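Dye lot changes at Stiddale

From April the dye house at Stiddale runs all reactive colors at 30 g/l salt, down from the previous setting. Griet Hoekstra has updated the recipe cards. Cards printed before the change are void and should go back to the lab.

Fixation time stays at 345 minutes for the deep shades, including rinse. Minimum lot size is 300 kg - smaller orders are held and combined by shade. Samples for approval go to Thijs Verbeke, who keeps each one for 7 weeks.

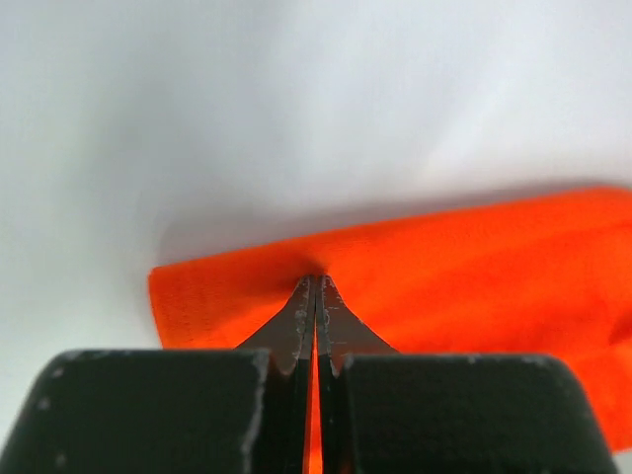 Shade approval is done against a plain pale background under the standard lamp. Colored or patterned surfaces shift the eye, most of all with strong warm shades. A vivid reddish-orange cloth on white reads clearly, but the white next to it may look bluish in the shaded parts, so judge the cloth well inside its border. Disputed shades go to the Sternine lab for an instrument reading, and that reading is final.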